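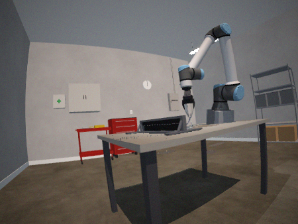 Chapter 7
Loads, Supports, and Stability of Tables and Benches

7.1 Scope of this chapter

Chapter 6 dealt with single members: a beam on two supports, a post under axial load, a bracket fixed at one end. A table joins these members into one structure. The top acts as a plate in bending, the rails act as beams, and the legs act as short columns that must also resist side forces. Treating each part alone gives a safe first estimate of strength but a poor estimate of stiffness, and most complaints about tables concern stiffness.

The methods given here apply to rectangular tops on four legs. Round tops and pedestal bases are left to Chapter 9. Timber is assumed to be dry and free of large knots at the joints.

7.2 Terms

Span: the clear distance between the inner faces of two legs on the same side.
Overhang: the distance from the outer face of a leg to the nearest edge of the top.
Racking: side movement of the top relative to the feet, with the legs leaning as a group.
Tipping line: the straight line joining the outer points of contact of two neighboring feet.

7.3 Vertical load

A load placed at the exact center of a symmetrical top is often divided equally among the legs. This holds only if the floor is flat and the legs are equal in length. A stiff table on an uneven floor may stand on 3 feet, in which case one leg carries almost nothing and the load is shared unequally by the others. Each leg should therefore be sized for half the total load.

Worked case. The Skollden bench is rated for a total load of 3015 N, including its own weight. The design load per leg is half of this, or 1507.5 N. For a short hardwood leg the resulting stress is low, and the size of the leg will be set by the joint at its upper end.

7.4 Tipping

A table tips when the line of action of the combined load passes outside a tipping line. Overhang is the main cause. A heavy top improves stability; a light top with a wide overhang should be checked with a person's weight applied at the edge.

7.5 Racking

Side forces come from sawing, planing, and leaning. With no lower rails, the entire moment is taken by the joints between leg and top rail. The Grunov method, introduced in the next section, treats each joint as a spring.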